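Vomilley Bench Logs: data card

What this is

Wrist-camera and joint logs from the arm at bench 2 of the Ronico repair shop, plus the shift notes people wrote while working next to it. The notes are the better half. The arm was put in to take over the dull part of the job, and the dull part turned out to have been three people's favorite time to talk.

Contents

episodes/ 509 recordings, one folder each
notes/ 134 shift notes, typed up from paper, spelling preserved
jobs.csv old and new job titles
CHANGES.txt mostly apologies

Frames are capped at 2000 per episode. Longer runs were split, so if an episode starts in the middle of a motion, look for its other half under the next number.

Who wrote the notes

Everyone on the bench, under initials. Pin-yu Mok asked to be named, having gone from "assembler" to "cell lead" in April with the same chair and a new lanyard. Her notes on who gets called when the arm stops (her) are worth reading before anyone plans staffing from jobs.csv.

Known problems

The column "hours_saved" was filled in by management. The column "hours_waiting" was filled in by the bench. They don't share a method and shouldn't be subtracted.
"Operator idle" means the arm was moving and a person was watching it. The people watching would like it known that this is tiring.
Episodes tagged zeng use the older gripper settings. Don't mix them with episodes tagged mesa.
The Tuesday night notes are missing. Ask Ultan Brennan, who says he has them.

Wrist view

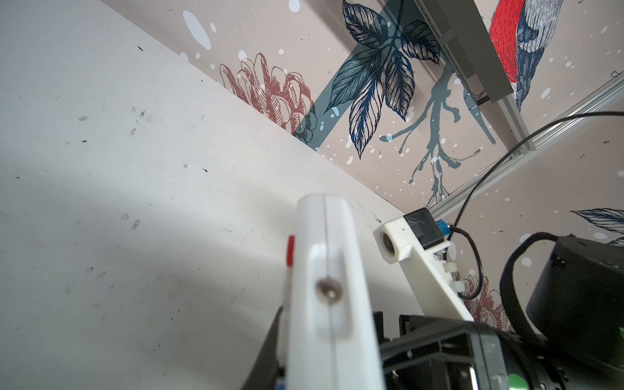
Page last modified: April, by ubrennan

The white finger stands up from the bottom of every wrist image, screw head and all, so mask it before training anything. The second camera on its white bracket shows up too, cable included. The scuffs and specks on the white surface have been mistaken for parts by two different models and one visitor from head office.

Use

Research and teaching are fine. Please don't use the notes to score individual workers. Corrections go to Pin-yu, between stops.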